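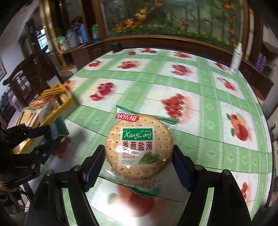
Nuria Olmedo wrote under my last post that a grip rule without a reject rule is only a wish, and she asked me when I will write the second one. She is right, so I spent a part of May on it.

My first rule sheet for hand-held grippers was one page. It said to close slowly, to take a packet by its two sides, and to keep the pads off the printed label when possible. I still like these rules. With thin plastic and something brittle inside, like a round cracker, the force should go to the edges and stop as soon as the packet does not slip.

But what do we do with a recording where the rule was broken? Until now each person decided alone. I went through 448 recordings again and I found 3 different habits, one of them my own.

The new text is short. If the contents break, the recording stays, but it gets the mark "damaged". If the packet falls, we keep it too – a fall is useful to learn from. If fingers touch the packet after the jaws have closed, we throw the recording out. The same person may not record and check.

Svetozár Ondrejka would like a fixed limit for the force. I am against it for now, our pads wear at different speeds and the number would look more exact than it is. We test the new sheet on the next 400 recordings, then I will publish the changes.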